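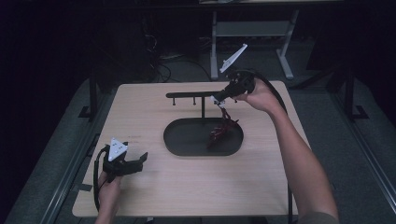
Wavon Hardwax Oil, Clear Matt

A finish for tabletops, desks and shelves that get used every day. Wavon soaks into the wood and leaves it feeling like wood, with no shiny skin on top, and it's lovely stuff to put on!

We mix it in small batches at our Tikdale workshop from linseed oil and two plant waxes. Pale timbers stay pale - ash, birch and maple warm up very slightly and then stop. If you want even less colour, ask us for Emora, which has a touch of white pigment in it.

How to use it
Sand to 150 grit and wipe off the dust. Stir the tin well, right down to the bottom. Spread a thin coat with a lint-free cloth, leave it for 10 minutes, then buff off everything that hasn't soaked in. Second coat the next day. Go easy on things for a week afterwards, especially hot mugs.

Lay used cloths out flat outdoors to dry before you bin them. Oily rags can heat up and catch fire if they're left in a heap.

Details
75 ml sample: one small shelf or a stool top
1 litre tin: covers 17 square metres per coat on smooth hardwood
Dry to touch: overnight in a warm room
Clean up: white spirit

Jessie Nisbet oiled every table in the Imrie tea room with it in May and still hasn't needed a third coat, scones and all. Patching is easy too - rub back the mark, dab on a bit more, buff.

Not for outdoor furniture or floors. Tins keep for two years unopened.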